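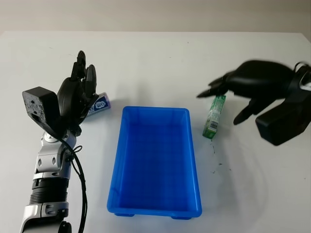 Skernov (grasp sequencer)

Skernov is a piece of planning software for robots that have two arms and a jointed hand at the end of each. It takes in what the cameras report about a tabletop and decides which hand should go after which object, in what order, and along what path, so that the two never end up wanting the same bit of air at the same moment. A typical layout for it is a plain table with a bin in the middle and a small carton or package lying or standing on either side, each one within easy reach of a hand.

History

The program was begun at Prutberg by Corentin Lebrun, who had grown a little tired of writing a new script every time a bin was moved by the width of a thumb. The early version, known as Ekura, could only plan for one arm at a time and left the other one parked, which was safe enough but terribly slow. Version 2 brought in the shared timeline that people now think of as the heart of the thing, and the name was changed along with it.

How it works

Planning goes through four stages: object finding, hand assignment, path search and finger closing. The hand assignment stage is the one most users come to know well, and they tend to have opinions about it! It scores every pairing of hand and object by distance, by the angle of approach and by how much the move would crowd the other arm, and it can look ahead by up to six picks before settling on an order. A companion viewer called Magaña plays the timeline back alongside the joint readings, and many people leave it open all day.

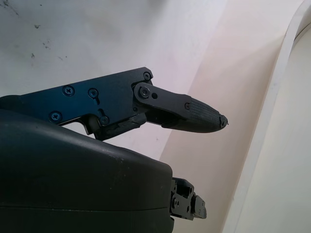

What does Skernov do if both hands are best placed for the same object?
The object goes to the hand that can reach it sooner, and the other hand is given its next best choice or told to wait outside the shared space until the path is clear.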